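Magazine > Features > Automation

The planner at Mureck used to fail in the same place every time. It would pick a good path to a box, start down it, and then stop because the camera had lost one corner of the label. Lutz Ostermann, who wrote most of the code, spent a July afternoon reading 39 logs of the same stall.

His fix was small. The old software waited for a full view before it would commit to a grasp. The new version, called Wident, keeps a running guess of where the box is and how far off that guess might be. If the error is small enough, the arm keeps moving.

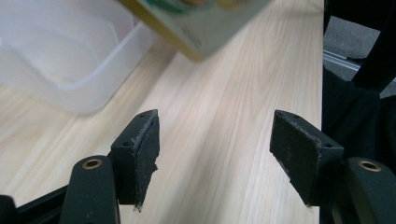
Wident checks its guess 22 times a second. Zyanya Xolalpa, who runs testing, wanted it slower at first so she could follow the plots on her screen. She ended up writing a replay tool that steps through a grasp one update at a time, with the camera view on the left and the planned path on the right.

"Most of the bugs were in timing," she says. "The picture was right, but it was old by the time the planner used it."

Frosted plastic still gives the software trouble, and so do pads with a lot of wear, which change how a box slips. Ostermann is adding a wear setting to the grasp model. Xolalpa has 46 more recordings to label before he can test it.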